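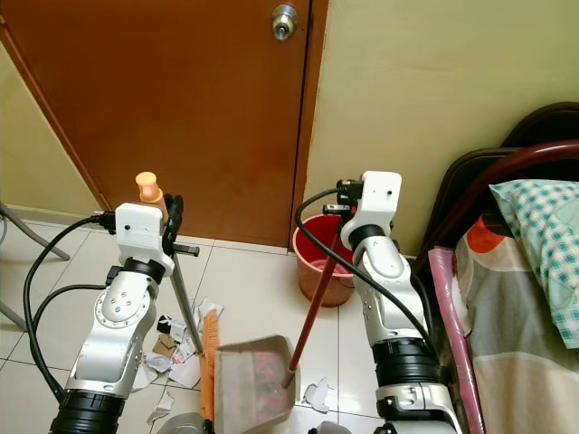 Dust Loading and Sweeping Frequency on Hard Floors in a Shared Building

Project report, Indoor Environment module
Paula Căpraru and Suha Twal
Submitted June 28, 2024

1. Background

Settled dust on hard floors is a mixture of mineral grit carried in on shoes, textile fibers, skin flakes and paper fragments. It matters for two reasons. The coarse fraction scratches floor finishes and makes smooth tile slippery. The fine fraction goes back into the air when people walk over it, and part of it is inhaled. Cleaning schedules in small buildings are usually set by habit, and the schedule at Llewellyn House in Gultstead is typical: every floor is swept once a day regardless of use.

This project asked whether the mass of dust recovered per sweep depends more on the time elapsed since the last sweep or on foot traffic. A second question was whether dry sweeping leaves a measurable residue that a damp mop then picks up.

2. Site

Llewellyn House is a two-story building used for teaching and small offices. Three areas were chosen. The entrance corridor has ceramic tile and opens directly to a gravel path. The print room has sheet vinyl and no outside door. The upper landing has sealed concrete and is reached only by the stairs. The entrance corridor has a coir mat inside the door, which was left in place for the whole study and shaken out at the end of each sampling day. Dust from the mat was not included in the floor totals.

The heating was switched off in April before sampling began, so warm-air circulation was not a factor. Windows on the landing were kept closed. We could not control the windows in the print room, and this is discussed in Section 6.

3. Method

Each area was marked with low-tack tape to give a test plot. Plots were swept with a soft-bristle push broom, using overlapping strokes in one direction, and then again at right angles to the first pass. The collected material was transferred to a pre-weighed paper envelope and dried in a cabinet before weighing. Items longer than a fingernail (staples, leaves, one earring) were removed with tweezers and logged separately.

Foot traffic was recorded with a Loko door counter, a battery-powered beam unit that logs each interruption. It does not distinguish between people entering and leaving, so traffic is reported here as passages. The counter was checked against a manual tally on the first morning and agreed with it except when two people walked side by side.

Two intervals were compared: one day and two days between sweeps. After every sweep, a damp microfiber pad was drawn once across the plot with a fixed weight on top. The pads were dried and weighed in the same way as the envelopes.

The balance was a bench model borrowed from the Kutholm laboratory. It was zeroed before each session. Drafts from the lab door caused the reading to drift on two occasions, and those samples were reweighed.

4. Results

The entrance corridor had the highest traffic, with 827 passages over the sampling period. The print room had 468 and the upper landing 190. Dust mass followed the same order, but the gap between the corridor and the other two areas was wider than the traffic figures alone would suggest. Dust recovered per passage in the corridor was clearly higher than in the print room.

Extending the interval from one day to two increased the recovered mass in all three areas. In the corridor the increase was close to proportional. On the landing it was small, and on 8 sampling days the landing envelope weighed so little more than its empty value that the difference fell within the repeatability of the balance. These days were kept in the data set as zeros.

The composition also differed. Corridor dust was mostly pale grit, gray to buff, with little fiber. Print room dust was dominated by paper fluff and a fine black powder that we take to be toner, although no chemical test was made. Landing dust was almost entirely fiber.

The damp pads picked up material after every sweep. Residue was greatest in the print room, where the finest dust was found, and least in the corridor. Grit is heavy and moves well in front of a broom – toner and paper fluff do not.

5. Discussion

Traffic predicted dust mass better than elapsed time, but neither was sufficient without knowing where the traffic came from. A person walking in from the gravel path deposits material. A person walking from the stairs to the landing has already lost most of it on the way up. A schedule based on distance from the outside door would probably fit these results as well as one based on a counter, and would cost nothing.

The residue figures suggest that sweeping the print room dry is of limited use. A damp pad alone might serve better, but we did not test this, and the order of operations in our method does not allow it to be inferred.

6. Sources of error

Sweeping was done by both authors in alternation. A comparison on the same plot showed that Suha's passes recovered slightly more than Paula's, most likely from greater downward pressure. Alternating spread this effect across the areas but did not remove it.

The print room windows were opened by users on warm afternoons. Some light material may have been blown off the plot – or onto it. Fibers also clung to the broom and were lost between the floor and the envelope. Combing out the bristles after each plot reduced the loss, but this step was only introduced after the first set of samples.

7. Recommendations

Keep daily sweeping in the entrance corridor. Move the upper landing to every second day. Replace dry sweeping in the print room with damp mopping on a trial basis, and weigh the pads during the trial. A longer mat at the main door should be tested before any further change to the schedule.

Raw weights and counter logs are held with the module office.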